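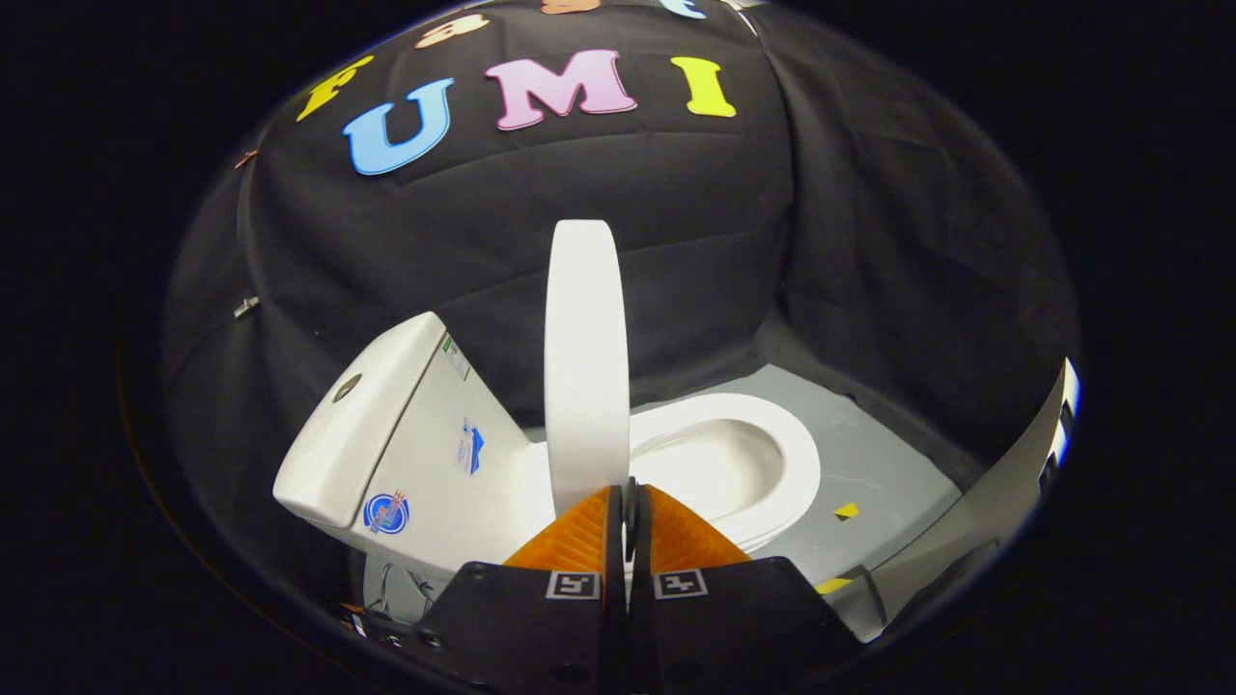

Viltley wrote in to ask whether the seat has to come off every time the toilet is cleaned, or whether wiping around the hinges is enough. Wiping is enough for the weekly clean. The method below is the full one, for a close-coupled toilet with a lift-up seat and lid, and once a month is often enough in a normal household.

How to clean a toilet fully, tank and hinges included

Time needed: 30 minutes, plus the soak.

You will need

Rubber gloves
Toilet brush
Old toothbrush
Two cloths of different colours, one for the tank and lid, one for everything lower down
Bucket of warm water with a little washing-up liquid
Citric acid powder, or a limescale remover sold for toilets
Kitchen roll

Do not use bleach on the same day as citric acid or any other acid descaler. The two together give off chlorine gas. If there is a bleach block hanging under the rim, take it out and flush twice before starting.

1. Start the soak

Open the window. Push the water level down by working the brush quickly into the trap, so that the tide line is exposed. Put 60 g of citric acid into the bowl, spreading it above the old water line as well as in the water. Leave for 30 minutes. Heavy scale may need a second round. Hot tap water is fine for dissolving the powder; boiling water can crack the china.

2. Tank

Work from the top down. Wipe the tank lid first, then the flush button. Dust and soap collect in the gap around a round button, and the toothbrush reaches it if it is nearly dry. A wet brush sends water down into the valve housing, where it does no harm but leaves streaks.

Wipe the front and both sides. New tanks often come with labels on the face. Water-efficiency and maker's labels can be peeled off once the toilet is fitted and you have noted the model. Warm the label with a hairdryer on low, lift one corner with a fingernail and pull back flat against the surface. Remove the residue with cooking oil on kitchen roll, then washing-up liquid. Do not use a blade — it will mark a plastic tank and can leave grey metal lines on a glazed one.

Dry the underside of the tank with a cloth. If there is any wiring below it, as with sensor flush units and heated seats, switch off at the supply first and keep the cloth wrung out.

3. Lid and seat

Raise the lid and do the inside face, then the outside. Lower it, raise the seat and lid together, and do the underside of the seat. The buffers are usually missed. Go round each with the toothbrush.

4. Hinges

On a quick-release seat, press the button or turn the catches and lift the seat straight up. Clean the posts and the china around them, dry both, and push the seat back on until it clicks. On a bolted seat, slacken the wing nuts 2 turns, slide the cloth under the hinge plates, then tighten by hand. Pliers will overtighten them.

5. Bowl

Brush under the rim first, with the bristles angled upwards, then down the sides and into the trap. Flush. Check under the rim with a small mirror. Any brown spots left at the jet holes can be packed with kitchen roll soaked in citric acid solution and left for a further 30 minutes.

6. Base and floor

Wipe the outside of the bowl down to the floor joint. If the joint is sealed, dry it well and look for lifted edges. A seal that stays damp after drying — check again in the evening — points to a leak at the pan connector, and cleaning will not cure it.

Rinse the gloves before taking them off. Wash cloths at 60 degrees.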